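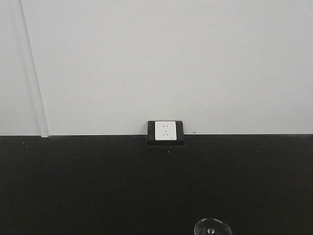

Die Belagerung könne doch unmöglich nach dem Friedensschluss liegen, hieß es am Samstag aus dem Lesesaal, und ob bitte jemand nachsehen möge, bevor das so an die Schulen hinausgeht. Genau deshalb melde ich mich, und ich bitte gleich um Nachsicht, weil es etwas länger wird.

Betreff: Zeitleiste in Mundora sortiert Ereignisse der Stadtgeschichte Sodham falsch
Priorität: 2
Status: in Bearbeitung

Liebe Kolleginnen und Kollegen vom Mundora-Support,

zunächst noch einmal herzlichen Dank für die schnelle Hilfe mit den Registern im Mai, das läuft seitdem wunderbar! Nun aber die Zeitleiste. Wir haben die Edition Hauksdóttir komplett übernommen, also die Ratsprotokolle, die Stadtchronik und den Briefwechsel mit Farton, und eigentlich sah alles sehr ordentlich aus. Die Verleihung des Stadtrechts 1209 steht da, wo sie stehen soll, und auch die frühen Urkunden sind in der richtigen Reihenfolge. Schwierig wird es erst, wenn in einem Jahr viel passiert ist.

Am deutlichsten sieht man es beim Streit mit Farton um den Hafenzoll. Laut Chronik wurde Sodham im Februar belagert, im Sommer darauf kam der Friede, und im Herbst hat man die Mauer ausgebessert. Mundora zeigt dagegen zuerst Frieden und Mauerbau und dann, im folgenden Jahr, die Belagerung. Wer die Quelle nicht kennt, muss glauben, Farton habe den Frieden gleich wieder gebrochen. (Das hat man in Sodham zwar gern erzählt, aber belegen lässt es sich nicht.)

Was ich schon versucht habe:

Index neu aufgebaut, einmal über die Oberfläche und einmal über Nacht. Keine Änderung.
Sortierung von „Ereignisdatum“ auf „Quellendatum“ umgestellt. Dann stimmt die Belagerung, dafür rutschen die Briefe durcheinander.
Den Eintrag zur Belagerung gelöscht und von Hand neu angelegt. Er landet sofort richtig, was mich zuerst sehr gefreut und danach ziemlich verwirrt hat.
Die Ausgangsdatei geöffnet und mit dem gedruckten Band verglichen. Die Daten sind Zeichen für Zeichen dieselben.

Betroffen sind nach meiner Liste etwa 356 Einträge, und alle fallen in die Monate Januar, Februar oder in den März bis kurz vor Mariä Verkündigung. Das ist mir leider erst nach dem dritten Kaffee aufgefallen.

Mit herzlichen Grüßen aus dem Stadtarchiv

Antwort Support, 10:40 Uhr

Liebes Stadtarchiv, vielen Dank für die ausführliche Meldung, mit so einer Liste arbeitet es sich gleich viel angenehmer. Ihre Beobachtung mit dem März ist vermutlich schon die halbe Lösung. Könnten Sie bitte nachsehen, ob die Herausgeber im Vorwort etwas zum Jahresanfang schreiben? Beim Import gibt es ein Feld „Jahresstil“, und wenn dort „Annuntiationsstil“ steht, rechnet Mundora alle Daten vor dem 25. März um ein Jahr nach vorn. Bei unbearbeiteten Quellen ist das richtig. Hat die Edition die Jahre bereits umgerechnet, geschieht es doppelt.

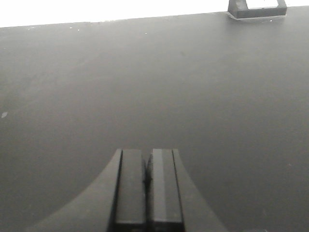 Anlage: dunkelgraue Tischfläche, heller Hintergrund

Antwort Stadtarchiv, 13:15 Uhr

Sie haben völlig recht, und ich schäme mich ein bisschen! Im Vorwort steht, ganz am Ende hinter den Danksagungen, dass sämtliche Jahresangaben stillschweigend auf den Jahresanfang am 1. Januar gebracht wurden. Ich hatte beim Import den Annuntiationsstil gewählt, weil die Schreiber in Sodham ihn nun einmal benutzt haben, und mir noch etwas darauf eingebildet.

Eine Frage bleibt allerdings. Der große Brand im Februar 1503 steht nach der Umstellung unter 1503, und so kennt ihn hier auch jedes Kind. Im Brief aus Farton, den wir selbst transkribiert haben, trägt er aber noch die alte Zählung, also ein Jahr weniger. Kann man für einzelne Quellen einen eigenen Jahresstil setzen, ohne dass die ganze Edition wieder kippt?

Antwort Support, 14:05 Uhr

Ja, das geht. Bitte den Brief öffnen, unter „Datierung“ das Häkchen bei „Vorgabe der Sammlung übernehmen“ entfernen und dort den Annuntiationsstil eintragen. Die Originaldatierung bleibt im Quellentext stehen, die Zeitleiste nimmt das umgerechnete Jahr. Für die Edition Hauksdóttir stellen Sie den Jahresstil auf „bereits umgerechnet“ und stoßen den Import noch einmal an. Ihre Kommentare und Schlagwörter bleiben dabei erhalten. Nur die von Hand angelegte Belagerung sollten Sie vorher löschen, sonst haben Sie zwei davon.

Antwort Stadtarchiv, 16:30 Uhr

Import ist durchgelaufen, Belagerung, Friede und Mauerbau stehen in der richtigen Folge, und der Brief aus Farton liegt neben dem Eintrag zum Brand. Ein paar Ratsprotokolle vom Monatsende möchte ich morgen noch gegen den Band lesen. Bitte lassen Sie das Ticket bis dahin offen, und ganz lieben Dank für Ihre Geduld!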